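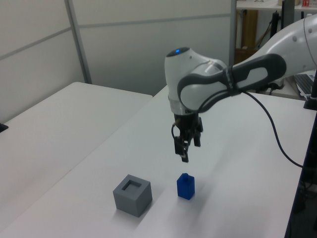

Notebook > Skoltis bench > Chores

December 4, 2021. Quiet in the lab, so I went back to the question from the November meeting: can the arm put things away yet, the way a person puts a jar in a cupboard or a part in its bin. Skodwood wants a yes or no for their packing room. I can't give them one from blocks, but blocks are where we are. The task is the blue block with the peg on top and the gray cube with the square opening. Pick up the one, put it in the other. A kid does this before breakfast.

Ran 50 tries on the Vanhove settings. 9 misses, 7 of them at the insertion - the block touches the rim, tips a little, and the arm keeps pushing down. The other 2 were bad grasps. Slowing the descent helps some but then the cycle is too long for anyone's packing line. Have not tried a small wiggle at contact. Should.

Also still resetting by hand between tries. If I have to stand there and put the block back, I could have put the dishes away myself.
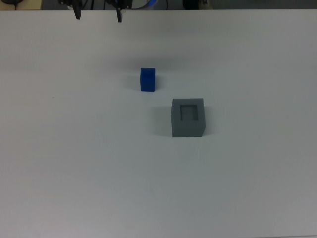
One comment on the shared page from Zoswood disagrees with using insertion as the test at all. Their point is that most kitchen work has slack in it, a cup can go anywhere on the shelf, and we are grading the arm on the hardest bit. Fair for kitchens. Skodwood's trays are tight, though, so insertion stays in for them.

To do: wiggle at contact, stop on force, log the tilt. Ask Zoswood what they would use for a loose-fit test.

2 comments · 0 shares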